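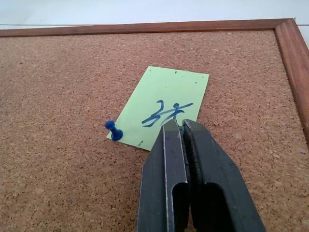
Survey finds mixed views on newcomers in Skunomstead

People in Skunomstead are more open to new neighbours than to new places of worship, according to a survey report published in January 2025 by the research group Sutora.

Interviewers spoke to 400 adults in the town and the villages next to it. They asked how people felt about living near, working with and being related by marriage to members of different religious and ethnic groups.

Of those who took part, 63 per cent said they would be happy for a family from another country to move in next door. Only 50 per cent said they would support a planning application for a building used by a faith other than their own. Answers on marriage fell between the two.

The report says age made less difference than expected. People over retirement age gave much the same answers as those in their thirties, although they were more likely to say they had no opinion. Length of time in the town mattered more – residents who had moved there as adults were more relaxed on almost every question.

Sutora also held 20 longer interviews, which make up the second half of the report. Several people who described themselves as tolerant went on to say they would not want to hear other languages spoken at the school gate. Others were wary of a group in general but spoke warmly of members they knew at work, most often at the Wumeck packing plant.

The questions were based on the Nedeljković scale, which treats attitudes to each group separately and does not add them up into one score. The authors say a single figure for the town would have hidden most of what they found.

Printed copies can be read at Skunomstead library. A public meeting on the findings will be held there in May, and places do not need to be booked.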